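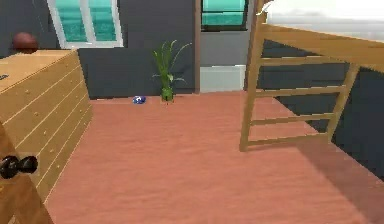 Bedroom trials: two grippers and two controllers

The bedroom has been the main test room on the Mindow project since October, and we now have enough runs in it to say something useful about the hardware choice. This item covers the gripper comparison, the controller comparison that grew out of it, and the camera height question that several people at Stornness have asked about. Everything reported here was done in simulation. The real arm stays in its crate until the mount is finished.

For anyone who has only worked in the kitchen: the bedroom has a long wooden dresser on the left, a loft bed with a ladder on the right, and carpet in between. There is a door with a black knob, a potted plant by the back wall, a ball that lives on top of the dresser and a small blue-and-white object (we call it the toy) on the floor next to the pot. The view we use for planning is from floor level. That makes the room look bigger than it is, and it shows the dresser top only at a slant.

What we tried

Gripper A is the parallel one we have used all along, with flat pads and a straight closing motion. Gripper B is the three-finger model that Palacios sent us a file for. It closes around an object, it is wider across the palm, and it weighs more. Both were fitted to the same arm on the same mobile base, so reach was the same apart from the difference in length past the wrist.

Each gripper got 80 attempts, split across five tasks:

Open a dresser drawer by its knob.
Pick up the toy from the carpet.
Take the ball off the dresser.
Turn the doorknob and pull the door.
Move the plant pot a short way along the wall without tipping it.

An attempt ended when the task was done or after 60 seconds, whichever came first. Larasati Mandagi wrote the scoring script and Jaime Paiva ran the batches. Start positions were shuffled, and the same shuffled list was used for both grippers so that neither one got the easy side of the room.

Drawers

The parallel gripper was clearly better here. The knobs are small and round, and they are set in vertical rows along the fronts, so there is not much space for a wide hand. Gripper A can come in straight, close on the knob and back away. Most of its failures were slips in the first part of the pull. Jaime got rid of many of them by having the base start to move a moment after the pads closed, instead of at the same time.

Gripper B kept touching the drawer above or below the one it wanted. When it did get its fingers around a knob it held on very well, and we did not see it slip once it was pulling. Getting there was the trouble. We tried folding one finger out of the way and using the other two as a pinch, and that brought the score up, but at that point you are carrying a heavier gripper in order to use it as a lighter one.

The dresser stands at an angle in the planning view, and this caught us out early on. The first version of the approach code assumed that the base should line up with the back wall. It has to line up with the drawer fronts. If you have an old copy of the bedroom script, please pull the new one before you run anything on the dresser.

Toy and ball

Both grippers can pick up the toy. It is rounded and shiny, and it sits slightly in front of the wall with the pot right beside it. Gripper A does fine from above. From the side it tends to push the toy away before the pads meet. Gripper B gathers it in from nearly any direction, but twice it gathered in part of the plant as well. The leaves in this model do bend, and the simulator treats a trapped leaf as a solid connection, so the pot came along too. Those were scored as failures.

The ball is a different matter. It is too big for the opening on Gripper A, and none of its attempts counted. We knew this going in and left the task on the list because the household tasks that Ponthorpe wants us to cover include large round things. Gripper B can hold the ball from above, provided the arm can get over it. The ball rests on the back corner of the dresser top, up against the wall, and the arm needs to be almost fully stretched. A good share of the failures were reach failures and would have happened with any gripper.

Rónán Ó Gríofa suggested pressing the ball against the wall and rolling it toward the front edge with the back of the wrist. It worked with both grippers in a quick test, but the ball then has to be caught, and we have no code for catching. We have written the idea down for later.

Door and plant

The doorknob is a glossy dark handle with two rounded lobes. Gripper B did better on it. Three fingers can settle around the rounded part and turn it even when the approach is a little off. Gripper A can turn it too, but the pads have to be well centered, and the wrist has to turn about the same line as the knob. Small errors in the base position were enough to spoil that.

We also raised the friction value for the knob for one extra batch, to see how much the result leaned on it. Gripper A improved a lot and Gripper B hardly changed. We don't know what the friction on a real knob would be, so I would not put much weight on Gripper A's doorknob score in either direction.

Moving the plant pot was the task both grippers did worst. The pot is small and the leaves are tall, so it is easily tipped. Gripper A held the rim, Gripper B held the body of the pot, and the carpet friction did the rest. Slower was better for both. Judite Esteves ran a few attempts by hand with the joystick and tipped it as well, which made the rest of us feel somewhat better about our code.

Controllers

Halfway through the gripper runs it became clear that many of the failures had the same cause, whichever gripper was on. The position controller pushes until it gets where it was told to go. If the drawer sticks or the pot catches on the carpet, the force climbs until something gives.

We therefore repeated the drawer, door and plant tasks with the force-limited controller from the Stornness group. It was set up by Oona Räsänen, who also wrote the notes that are now in the shared folder. The changes were larger than the changes from swapping grippers. Drawers opened more evenly, and the door task no longer ended with the base being dragged sideways. The plant still fell over, though less often.

There is a price in time. With the force limit on, some drawer attempts that would have succeeded ran into the 60-second cutoff. Larasati looked at the logs for those and found that the arm was stopping and starting near the limit instead of settling. Raising the limit by a small step cured most of it. The setting in the shared copy is the raised one.

Camera height

The floor-level camera gives a good view of the carpet, the pot, and the feet of the ladder. It is poor for the dresser top and useless for the mattress on the loft bed. Raising it to the height of the middle drawers helped with the knobs and with the ball. It made the toy harder to find, because the toy became smaller in the view and the carpet texture behind it took up more of the picture. The shadow under the loft bed was a problem at either height. If an object rolls in there, the detector usually loses it.

My preference is to keep the low camera on the base and add a second one at the wrist. Rónán would like a single camera on a mast that can be raised and lowered. We have agreed to try the wrist camera first, as the model for it is already in the library and the mast would need to be built.

Where this leaves us

We are keeping Gripper A on the arm for now, with the force-limited controller as the default. Drawers are the task we get asked for most, and it does them well. Gripper B stays available as an option in the setup file, and anyone working on doors should use it. The ball task will be reported for Gripper B only.

The next batch will put the wrist camera through the same five tasks. After that we want to try the ladder, starting with simply getting the base past it without touching a rail. The rails spread toward the floor and the feet take up more of the carpet than you expect when planning a path. In the gripper runs the base clipped the ladder seven times, always while backing away from the dresser with its attention on the drawer.

If you would like to run your own gripper in the bedroom, send the model file to Jaime with the weight and the maximum opening. Please check that the fingers have collision shapes before you send it. One of the files we received had none, and it reached straight through the dresser with a perfect score.

The logs for all of these runs were put in the shared folder on May 14, 2021. Corrections to the scoring should go to Larasati.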